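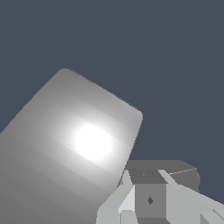 Der graue Körper und der Greifer in der Simulation

Sie hatte das Bild auf dem linken Monitor stehen lassen, als sie Kaffee holen ging, und als sie zurückkam, stand der Kollege von Tolonell davor, die Hände in den Taschen.

»Das ist es also«, sagte er.

»Das ist ein Moment daraus.«

»Und wie viele Versuche waren das?«

»2000. In der Simulation.«

Er nickte, wie man in Drorbridge nickte, wenn man schon die nächste Frage hatte. Das Institut lag am Ende einer Straße, die früher zu einer Gießerei geführt hatte, und im Februar heizte man dort erst ab neun. Sie trug noch die Jacke.

Navarrete, so hieß das Verfahren, sollte ohne Kraftsensor auskommen. Es schätzte den Kontakt aus der Abweichung zwischen befohlener und erreichter Stellung. Im Antrag hatte gestanden, das sei robust. Sie hatte das Wort nicht hineingeschrieben, aber sie hatte es auch nicht gestrichen.

»Achtzig Prozent«, sagte er. »Steht so in der Zusammenfassung.«

»Ja.«

»Achtzig Prozent wovon?«

Sie setzte sich. Sie hatte diese Frage in der Nacht selbst gestellt, laut, in der Küche, und keine Antwort gegeben.

»Von den Versuchen, in denen die Schätzung überhaupt konvergiert ist.«

»Und die anderen?«

»Sind in der Tabelle im Anhang.«

Er zog sich einen Stuhl heran. Auf dem Bildschirm schimmerte der große Körper, schräg, mit einem weißen Glanzfleck. Ein schönes Grau. So sah kein Karton aus, den sie je in einem Lager angefasst hatte, und sie hatte zwei Sommer lang bei Drivley Kartons angefasst, feuchte, eingedrückte, solche mit halb abgelöstem Klebeband. Drivley bezahlte jetzt das Projekt. Drivley wollte wissen, ob der Greifer das auch am Band könne.

»Was für eine Reibung habt ihr angesetzt?«

»Eine feste.«

»Für alle?«

»Für alle.«

Er sagte nichts dazu. Draußen fuhr jemand mit einem Hubwagen über das Pflaster, und man hörte jede Fuge.

Sie klickte die Auswertung auf. 123 Versuche hatte sie von Hand markiert, an einem Mittwoch, bis ihr die Augen brannten. Es waren die, bei denen das Programm einen Griff meldete und sie beim Nachsehen keinen fand. Die Finger standen dann neben dem Objekt oder ein Stück darin, je nachdem, was der Kontaktlöser an diesem Zeitschritt für richtig hielt, und trotzdem stand in der Spalte eine Eins.

»Die hast du drin gelassen?«

»Noch.«

»Als Erfolge.«

»Das Programm zählt sie als Erfolge.«

»Das habe ich nicht gefragt.«

Sie trank den Kaffee, der nach der Maschine schmeckte. Sie dachte an die Vorführung vor Weihnachten, an den Saal, an das Video, das sie auf halbe Geschwindigkeit gestellt hatten, weil es so ruhiger wirkte. Es hatte Applaus gegeben. Einer von Drivley hatte gefragt, ob man das Objekt auch in Braun haben könne.

»Wenn ich sie herausnehme«, sagte sie, »und die nicht konvergierten dazurechne, wie es sich gehört, dann bleibt weniger übrig als beim alten Verfahren.«

»Viel weniger?«

»Weniger.«

»Dann schreib das.«

»Du musst es nicht abgeben.«

»Nein«, sagte er. Er stand auf und stellte den Stuhl zurück, ziemlich genau dorthin, wo er gestanden hatte. An der Tür drehte er sich noch einmal um. »Habt ihr überhaupt einen echten Greifer im Haus?«

»Im Keller. Seit Oktober wartet er auf ein Netzteil.«

Als er gegangen war, öffnete sie die Zusammenfassung und setzte den Cursor hinter die Zahl. Sie löschte das Prozentzeichen — dann die Null, dann die Acht. Der Satz stand jetzt offen da: Das Verfahren erreicht eine Erfolgsrate von. Sie sah eine Weile zum linken Monitor hinüber. Dann rief sie die Tabelle auf und fing bei der ersten Zeile an.

Diese Website verwendet Cookies, um Ihnen ein besseres Leseerlebnis zu bieten. Mit der weiteren Nutzung stimmen Sie dem zu. Einstellungen | Akzeptieren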